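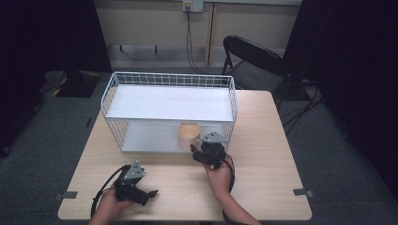 Fractions were where the old sequence lost our grade 4 students, according to Waraporn Phetsri, and the order of the units mattered more than the number of lessons. That remark came in response to an early draft of the Breddale fraction sequence, and it led to the version now in use.

About Breddale

Breddale writes and maintains mathematics units for grades 3 through 6. The units cover fractions, decimals, ratio and measurement. We do not publish a full curriculum. Schools use our material alongside the program they already have, usually to replace the chapters on rational numbers.

The company has 14 staff. Most of them write or edit units. The others handle school support, printing and the assessment database. Our office is in Bistemmont, and training is given there or at the school.

What we make

The main product is the Bhuiyan sequence, a set of 11 units that begins with equal sharing and ends with division of a fraction by a fraction. Each unit contains a teacher guide, a student workbook, a short pre-check and a unit test. The guide states the prior knowledge required, the representations used, and the errors most often seen in student work.

The sequence relies on three representations: the bar, the number line and the area grid. The number line appears in the first unit and in every unit after it. Students place unit fractions before they place non-unit fractions, and fractions greater than one are introduced in the same unit as fractions less than one. We do this so that the whole is not taken as an upper limit. Circle diagrams are used twice, both times for comparison with a bar of the same value.

Common denominators are taught after students can compare two fractions by reasoning about size. A typical task asks which is larger, 5/6 or 7/8, and accepts an answer based on the distance from one. The written procedure follows in the next unit. Teachers who prefer to teach the procedure first can swap the two units, but the pre-checks will then need to be given in the reverse order as well. 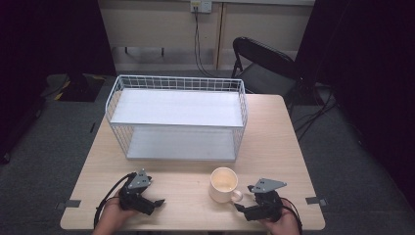
The written procedure is set out the same way in every workbook. Original fractions go on the first line, equivalent fractions on the second, and the result on the third. Simplifying is a separate step and is marked separately. An unsimplified correct answer receives full credit until the unit on equivalence has been completed.

Pesow item bank

Pesow is our item bank. It holds 585 questions, each tagged by unit, representation and error type. A teacher can build a quiz from it or print one of the fixed forms. Items are tagged by the error a wrong answer is likely to show. For example, a student who writes 2/5 for 1/2 + 1/3 has added the numerators and the denominators, and the item report lists that response under its own code.

New items are tried in classrooms before they are added. An item is dropped if teachers scoring the same responses assign different codes to them, or if students misread the wording for reasons unrelated to the mathematics. Revised items go back through the same process. The bank is updated each December, and the change list is sent to all schools with a current license. Old item numbers are retired and not used again.

How units are written

One writer drafts each unit and a second writer works every problem in it without the answer key. Differences between the two sets of answers are logged and settled before layout. The draft is then taught in at least two classrooms. We collect the workbooks, with names removed, and read the student work page by page. Changes at this stage are usually to the size of the numbers, the amount of space for drawing, and the position of the first word problem.

Word problems use lengths, masses, volumes and money. We keep sentences short and avoid contexts that need explaining. Customary and metric units are both included, in separate problems.

Training and support

Schools adopting the sequence receive an initial session that covers the number line units and the scoring codes. Sessions start at 8:30 a.m. and end before lunch. A follow-up is held once classes have finished the third unit, and teachers are asked to bring a set of scored tests to it. Support after that is by phone or email.

We do not train teachers on general classroom management, and we do not observe lessons for evaluation purposes.

Licensing

Licenses are sold per school and run for one school year. Workbooks may be copied within the licensed school. Teacher guides may be shared with substitutes and classroom aides. Districts with several schools should contact the Bistemmont office for a combined order form. Sample pages from units 1 and 4 are sent on request.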